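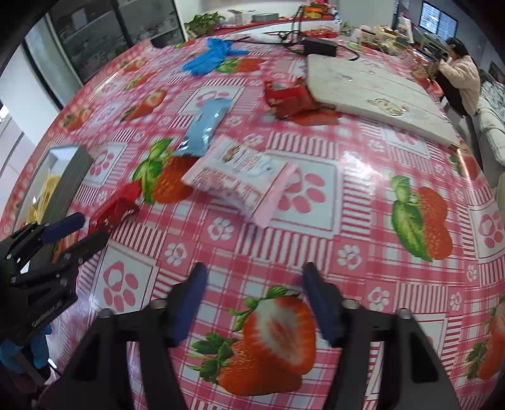
Drundar Finger Pad Comparison: Data Card

Summary

This data card covers a set of recordings made to compare finger pads on two-jaw hand-held grippers. The set was prepared by the Manipulation Group at Briltovard under the Drundar project. It contains 907 episodes of two-handed handling of small wrapped goods. The card sets out what was compared, how the files are arranged, and which uses the group considers suitable.

Purpose

The group needed to choose one pad for all later Drundar recordings. Earlier trials had used rigid blocks and gave little information on thin film wrappers, which crease, slide and reflect light. The present set was planned around those materials. Three pad types were tested:

Pad A: flat face, firm rubber
Pad B: flat face, soft rubber
Pad C: ribbed face, soft rubber

The linkage, the handle and the camera mount were kept the same for all three pads. Any change to these parts during the work is recorded in the session notes.

Task

The operator holds one gripper in each hand and moves wrapped snacks from the table into an open box. Items are placed on the cloth at varied angles before each episode. Either hand may be used for any item, and an item may be passed from one gripper to the other. The episode ends when the operator releases the last item or when 60 seconds have passed, whichever comes first.

Recording environment

Sessions took place in furnished rooms with ordinary indoor lighting. Patterned and glossy table covers were permitted, and several carry printed shapes close in size to the goods being handled. Users training detection models should expect false matches on these prints. Glare on plastic surfaces has been left uncorrected. Other people may be visible in the background of an episode.

Contents

episodes/ wrist camera video, one folder per episode, left and right views stored separately
jaw/ jaw opening for each gripper, in millimeters
pose/ estimated position of each gripper
labels/ grasp attempts and outcomes
notes/ session notes in plain text

The labels folder holds 3,639 grasp attempts. Each attempt is marked as held, slipped, dropped or missed. A grasp is marked as held only if the item reaches the box without touching the table again.

Labeling

Aoife Scanlon and Chenxi Xu labeled the attempts separately. Differences were settled by Kieran Hayes, who did not take part in recording. The field "agreed" shows whether the first two labels matched. Attempts in which the contact point is hidden in both wrist views carry the value "unclear" and should be left out of pad comparisons.

Known limits

Pad wear was not measured. Pad C was fitted later than the other two, and its operators had more practice by that point. Pose estimates drift when a wrist camera faces a plain wall or a strong reflection. Force was not recorded at any stage, so the set cannot support claims about grip strength.

Access and changes

Access requests should be sent to Eimear Costello at Briltovard. Faces are blurred in the version supplied to outside groups. The February release corrected swapped left and right labels in the Cronin sessions, and copies obtained before that release should be replaced. Questions about the jaw opening files may be directed to Osian Nicholas.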